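Search this site Search
Filed under: Work diary, Robot learning

January 2023, Thursday

Spent the morning on the wiping labels for Helgate. We have 1,094 short clips of gym cleaning and the old labels only say "wipe", with a start and an end. The policy trained on those learned to move a cloth quite well and learned very little about what the other hand should do. On the two-armed rig at Lornent the left arm mostly hung in the air while the right one pushed the saddle round.

So the new scheme gives each hand its own track. The right hand gets wipe, lift, refold or move. The left gets hold, touch, free or move. The saddle clips are the easiest place to start, as the left hand often lies flat against the side while the cloth goes over the top.

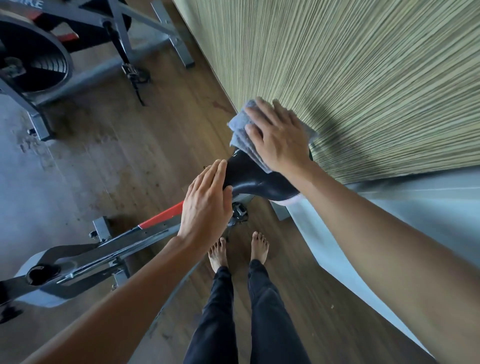 Rules for "hold"

Wrote these down after getting in a muddle over the first batch. Hold means the hand is on the same part of the machine that is being wiped, or on something fixed to it, and stays put for the whole stroke. If only the fingertips are on it, it is touch. If I can't tell, I mark it unsure and move on. I went back and forth on whether a grip and a flat palm should be separate labels. Left them together for now, with a note in the comments column. Handlebars are nearly all grips anyway.
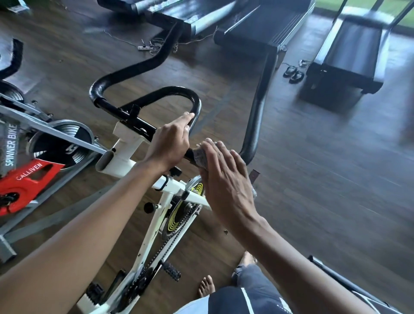
Left hand round the handlebar, cloth in the right.

Belent crashed once before lunch and lost part of a batch. Have set it to save more often.

In the afternoon I compared the old and new labels on the held-out saddle task. With the old ones the rig finished 5 tries without the saddle turning under the cloth. With the new ones I stopped early to charge the batteries, so there is no fair number yet. The left arm does go to the saddle first now. It still arrives too far back and has to shuffle forward. The narrow end is awkward for it and I want more clips from that side, with the cloth working underneath as well as on top.

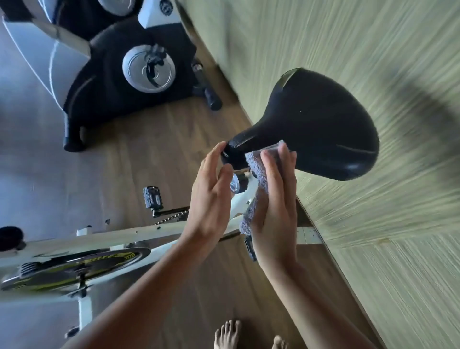
A reader of last week's entry asked whether two tracks are worth the extra labelling time, and said that in their own work a single "support hand" flag on each clip had done nearly as much. They also thought touch and hold would blur together once a second person started labelling. Fair point on the second part. I will relabel one batch blind on Monday and see how far I agree with myself.

Still to do: the pedals, the unsure pile, and an email to Ansari about the force sensor.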